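Apr 12, 2022

Still doing my own vacuuming, thanks for asking

My household has been promised a robot since 1989, when I read in a library magazine that I'd have one by the time I was grown up. I am now well past grown up. This morning I descaled the kettle, hung out a load of towels and spent a good while on my knees looking for the lid of a container I suspect I threw out in December.

So I keep a loose watch on whether the machines are ready yet. My rule is that I don't count dancing. I don't count backflips, or pouring one beer at a trade show. I want to see the boring stuff: sorting the cutlery drawer, finding the other sock, plugging something in behind the telly without swearing.

The boring stuff, at the moment, is being taught by hand. A person picks up a pair of grippers and does the chore, with cameras on the grippers, and the software is meant to learn from the footage. The chore can be very small.
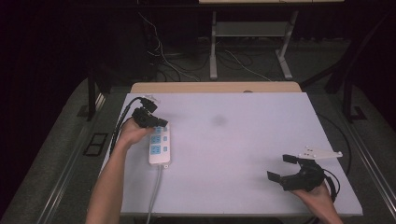
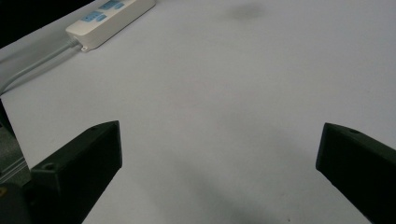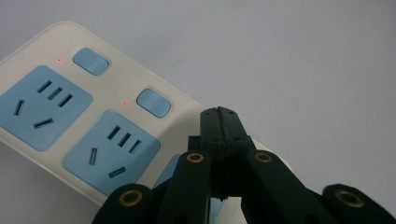
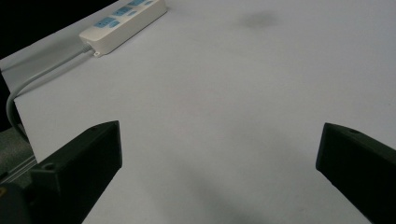
My own experience of domestic automation is a Rostum vacuum, bought two years ago on the strength of a colour brochure. It cost me 117 dollars second-hand and came with 90 days of warranty, and I got 78 good ones out of it. It's a decent little unit on bare floor. What it cannot cope with is a cord. It will cross the lounge room in perfect parallel lines, meet the lamp lead, and chew on it until I come and apologise to both of them. I thought of it when I saw that pale grey cable coming off the end of the power strip, because a cable is everything a machine dislikes. It has no fixed shape, and if you move one end the other end does whatever it fancies. The strip itself I'd trust a gripper with by next year. The cord I'd give another decade.

Then there's the Bisht window cleaner, which my neighbours own and which I have watched stick itself to the same pane for an entire afternoon. And the Cudia, a laundry folder I signed up to hear more about and never did. I still get the newsletter. It's mostly recipes now.

To be fair to the machines, the shop floor is a different story. Bolt the arm down, put the part in the same spot every time, keep the light steady, and it'll work through the night without asking for a biscuit. Rinurau, where I did a stint in packing, had an arm that stacked cartons far more neatly than I did. Roll it into my kitchen and it would have been lost before it reached the toaster. There is no same spot every time in my kitchen. There's barely a spot.

My current forecast, then, is no for the dishes, no for the socks, and a cautious maybe for picking up one object from a nice clear table. I'll check again once the towels are dry.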